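Why Do Clothes Wrinkle?

Take a shirt out of a full laundry basket and it will probably be covered in creases. Hang the same shirt up as soon as it is clean and it may look almost smooth. The cloth is the same both times. To see why, you need to look at what cloth is made of.

Threads and fibers

Cloth is made of threads, and threads are made of fibers. A fiber is a very thin strand, often thinner than a hair. Some fibers come from plants, such as cotton and linen. Some come from animals, such as wool and silk. Others, such as polyester and nylon, are made in factories.

Fibers are built from even smaller parts called molecules. In cotton, the molecules are long chains that lie side by side. Weak links hold each chain to the ones next to it. These links are called hydrogen bonds. One bond is easy to break, but a fiber has a huge number of them, and together they hold the fiber in its shape.

What water does

Cotton soaks up water. The water gets in between the chains and breaks many of the weak links. Now the chains can slide past each other. If the cloth is bent or squashed at this point, the chains move into new places.

When the water leaves, the links form again. They hold the chains wherever they happen to be. If the cloth was folded over, it stays folded over. That is a wrinkle.

Heat works in a similar way. It makes the chains move more, so they can slip into a new position. When the cloth cools, they stay there. Your body gives off heat and a little moisture, so the backs of your knees and the insides of your elbows are places where clothes often crease while you wear them.

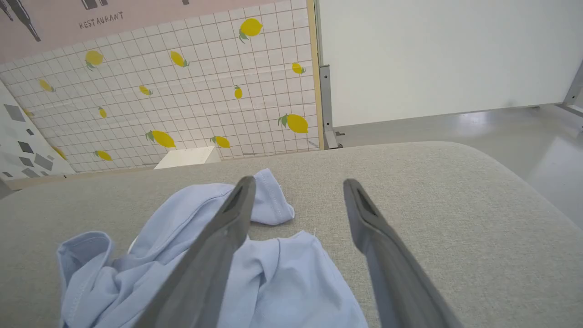

A light blue garment with plenty of creases.

Why some clothes wrinkle more

Linen and cotton wrinkle easily. Wool fibers are wavy and springy, so they tend to bounce back after they are bent. Polyester takes in very little water, so its chains mostly stay put in the wash. Many school shirts are a mix of cotton and polyester for this reason.

The way cloth is made matters too. A T-shirt is knitted, which means its threads are looped together. Loops can stretch and move back. A dress shirt is usually woven, with threads crossing over and under each other, and sharp folds show up more clearly.

How an iron works

An iron uses heat, and often steam, to loosen the links between the chains. Its weight presses the cloth flat. As the cloth cools and dries, the links form again with the chains in their new, flatter position. Irons get hot enough to burn skin and scorch cloth, so only use one with an adult.

Try it yourself

You need 2 old cotton handkerchiefs, some water and 2 rubber bands.

1. Wet one handkerchief and squeeze out the extra water. Leave the other one dry.
2. Crumple each one into a ball and put a rubber band around it.
3. Leave both balls in a warm place until the wet one has dried all the way through. This may take a few days.
4. Take off the rubber bands and spread the handkerchiefs out on a table.

Which one has the deeper wrinkles? Shake them both and look again.

Words to know

Fiber: a very thin strand used to make thread.
Molecule: a tiny particle made of atoms joined together.
Hydrogen bond: a weak link between molecules or parts of molecules.
Woven: made by crossing threads over and under each other.

Last updated February 10, 2025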